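Drollton Remembers: Frequently Asked Questions

What is this project?
We collect first-hand memories of the night the Dallow dam gave way and the lower half of Drollton flooded. The recordings and letters are kept in the reading room at the Mansour Library.

Who can take part?
Anyone who was in town that night or had family there. You don't need to have lost a house. Some of our best accounts come from people who were up the hill at the Norkel mill and only heard the sirens.

I was a child. Do you still want my story?
Yes. Tell us what you remember, even if it is only a sound or who was holding your hand.

What if my memory doesn't match the official record?
Leave it as it is. The record puts the first siren at 11 p.m., and plenty of people are sure it was later. We don't correct anyone – we note the difference in the file.

How long does an interview take?
Most run under 2 hours. You can stop at any point and come back another time.

Can I write it down instead?
Yes. Handwritten or typed is fine. Please keep it under 29 pages and put your name on the first one.
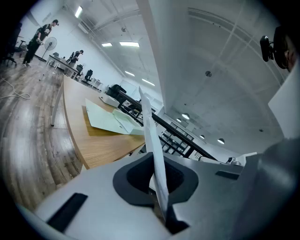 Do you take photographs and papers?
We scan them and give them back. Allow three weeks, longer in May when the school groups come through.

Can I keep my name private?
Yes. Check the box on the consent form and we will use initials only. You can change your mind later by writing to the library.

Can I listen to the recordings?
In the reading room, yes. They are not online. Some families asked for that, and we agreed to it for the whole collection.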